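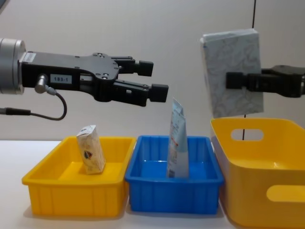 CHAPTER 2: MULTIPLYING A NUMBER BY ITSELF

I learned my squares on a kitchen floor in Korisville. My parents had bought square tiles from a place called Pfister, and they laid them in a room that came out exactly 36 tiles long and 36 tiles wide. I was seven, it was raining, and I decided to count every one of them (I lost my place four times!).

The answer was 1,296. My older cousin got it in under a minute with a pencil, and I was furious. She wrote 36 × 36, split it into 36 × 30 and 36 × 6, and added 1,080 to 216. I made her do it again, slowly.

So that's where we'll start. In Chapter 1 we added long columns, and if you worked through the Romeck grocery bill you already have all the skills you need. A square is just a multiplication where both numbers match, and we write it with a small raised 2, like this: 36².

Grab some graph paper before you read on. Draw a square six boxes wide and six boxes tall, then count the boxes inside. Now draw one twice as wide and twice as tall, and guess the count before you check it. Most of my students say 72, and so did I. Keep your drawing, we'll need it in Section 2.1.

© Deltateo School Books | Contact us | Page 178 | Back to top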